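Sendby: teleoperated demonstrations in the simulated flat 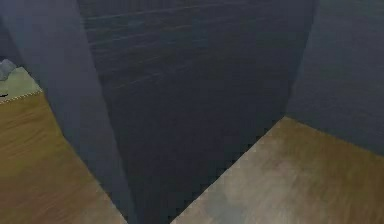
Treloar is the task set we use for teaching Sendby to move between rooms and fetch small items. All demonstrations are given by remote control in the Sarka simulator. The operator steers with a hand controller and sees only the robot's own view, rendered at low resolution to keep the delay down. The February release holds around 300 demonstrations.

Corner, onboard view. Dark slate-blue surface in the middle, lighter grey walls to either side, wood-effect floor at lower left and lower right. Part of a rug shows at upper left.

Notes on the runs

Each demonstration begins from one of 3 start poses. Operators get 2 practice runs per layout, which are deleted. Base and arm commands are logged on the same clock as the rendered view.

Corners are slow to drive. With plain walls there is little texture to judge distance by, and operators tend to stop and turn on the spot. These pauses are kept in the logs but flagged, and the training script at Lusby drops them by default. Set keep_idle to true to retain them.

Collisions end a run. The operator may restart from the same pose, and the failed attempt is stored in a separate folder under the same run number.

Layout files and controller mappings are on the downloads page.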